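Intro to Game Design, Week 8: Mazes, Doors and Keys
Notes by Zachary Landry

Welcome back, everybody. Last week we spent nearly the whole session on shooters, and a few of you asked why I keep going back to such old games when there is so much new stuff to play. Mostly it's that they are small. You can hold a whole one in your head on the walk home, and that makes them wonderful to learn from (and, all right, I love them).

Our main game this week is Purkside, a single-screen maze game that came out of a little studio called Hollenstein. You steer a night watchman through the halls of a department store, picking up dropped parcels while three prowlers wander the aisles. Touch a prowler and you lose a life. Clear the parcels and the elevator opens, and up you go to the next floor. There are 48 floors, and after the last one the game simply puts you back on the first with faster prowlers.

Please play it for at least half an hour before you read any further. I mean it! You will get much more out of the rest if your thumbs already know what I'm talking about.

How the prowlers move

Each prowler follows one rule. The first heads for wherever you are now. The second heads for the nearest parcel, so it tends to be waiting for you when you arrive. The third just turns left whenever it can, and for some reason that is the one that catches everybody, me included. Try drawing their paths on graph paper for floor 7, where the long middle aisle makes the differences easy to spot.

Doors

From floor 8 on, some aisles are closed off by doors, and you need a key of the matching color to get through. You can carry only one key at a time. Picking up a second drops the first right where you stand, and a prowler can't step over a dropped key, so good players soon start using keys as little walls. 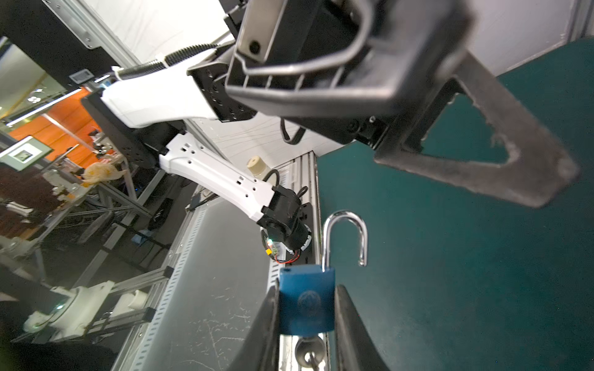

Compare this with Botov, the follow-up, where you can carry as many keys as you like. The mazes are bigger and prettier, but I find I stop planning. I sweep up every key on the way past and never think about them again. Some of you may well disagree, and I'd enjoy hearing it.

Scoring

A parcel is worth 95 points, doubled if a prowler is in the same aisle when you grab it. Think about what that does to a careful player who is only a little short of an extra life.

For next time

Design one floor on paper with two doors and two keys, using the one-key rule. Trade with a neighbor and try to solve theirs. Then read the chapter on Ulten in the course packet, and bring your graph paper again, please.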